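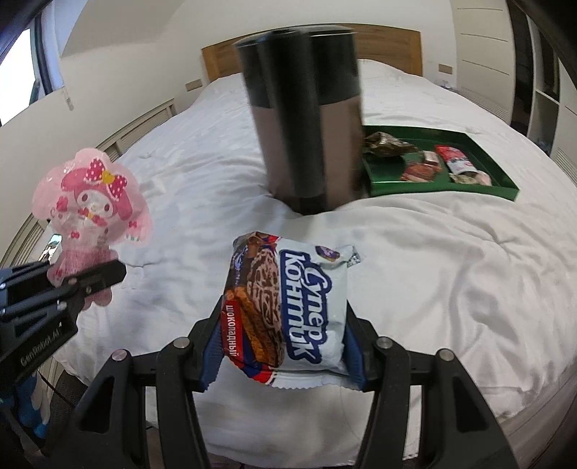

Vudis Twin Hand Grippers: A Month of Picking Up Candy

I have reviewed arms that cost more than my car and controllers that took a weekend to say hello. The Vudis pair comes out of the box ready to squeeze things, and by the end of the first evening I had squeezed most of what I own. You hold one in each hand, pull, and the jaws close.

For comparison I kept my old Tullia pair within reach. The Tullia is lighter. It is also the gripper that once launched a boiled egg across my kitchen in December, so I came to this with low standards and clean walls.
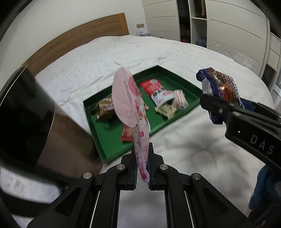

Leopoldo Barrera
Contributing reviewer, hand tools and small robotics

Snack packets are my favorite test and I will not be taking letters about it. A box is easy. A half-full bag of air with a cookie somewhere inside is rude, and it changes shape the second you touch it. The Vudis jaws stay parallel through the whole stroke, so a thin packet gets held flat instead of being spat out the front like a watermelon seed. I ran 178 pick-and-place tries over the month, all wrapped sweets, and 5 ended in a drop. The Tullia, on the same shopping, managed 67 drops and one torn wrapper that I then had to eat.

Two-handed passes are where things get humbling. Taking a bag from one gripper with the other sounds like a party trick until you try it with no feeling in your fingertips. My colleague Ximena Cárdenas got the hang of it in ten minutes. I needed a week, and she has brought it up since.

Grip force is set with a small dial that goes from "shy" to "divorce." Those are my labels. The maker uses numbers, and the numbers are printed too small to read at arm's length, where the dial happens to live.
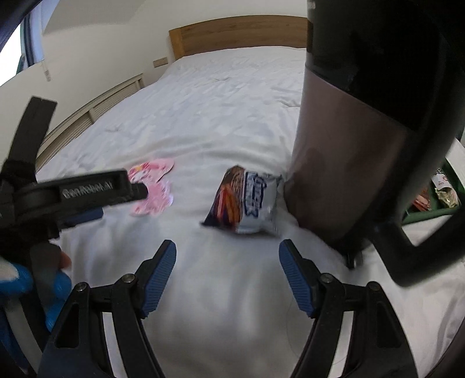 Finger pads matter more to me than motors, and I will bore anyone at a bus stop on the subject. Smooth pads slide on shiny wrap, and very soft ones collect lint until they behave like smooth ones. Ribs are my pick for this sort of job, and the blue ones on these open jaws are meant for things like the crumpled wrapper lying on the duvet, a surface that gives way under everything you press on it. Spares come from Cuautle, sold in bags of 96, a quantity that suggests they know something about wear that I don't yet. I have changed mine once. The swap took a small screwdriver and a word I don't use in print.

Gripes: the case is too shallow, the strap is too short for my forearm, and the Prillow software wants an account before it will show you how wide the jaws are open.

I'd buy the pair again. I'd also buy the bigger case.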